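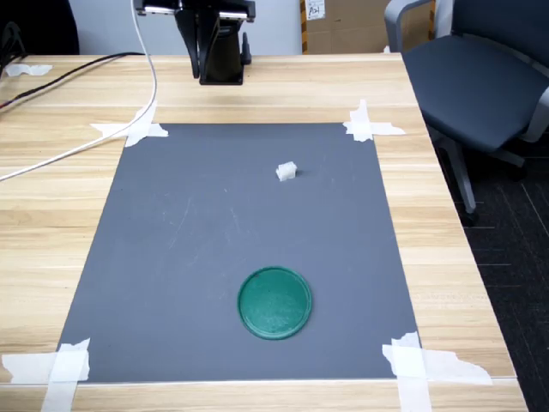

Clamonora is a task planner for tabletop manipulation, developed by Birgit Lammers and Hauke Wendt and maintained at Stöcker. It receives a list of detected objects and a goal, and returns a sequence of grasps and placements for a single robot arm. Planning begins with the work surface, which is entered as a flat rectangle; in a typical arrangement this is a grey mat taped to the table at its corners. Objects are then added by outline and height. A white cube and a round green lid with open mat between them are treated as two separate regions, and each may be approached without regard to the other. Where outlines overlap, the planner must first decide which object is to be moved.

Structure
The software has two parts. The first, Enum, lists the possible grasps for each object, up to a limit of 900. The second, Jasier, removes those the arm cannot reach and orders the remainder by path length. Flat objects are handled by a separate rule, written by Dörte Oltmanns, under which a disc is gripped by its rim or pushed to a free edge – the choice depends on the opening width of the gripper.

Limitations
Clamonora plans from one view and does not revise a sequence once motion has started. If an object shifts, the run is stopped and planning is repeated. The default time limit is 80 milliseconds per step. Cables and furniture near the table must be entered by hand as blocked areas.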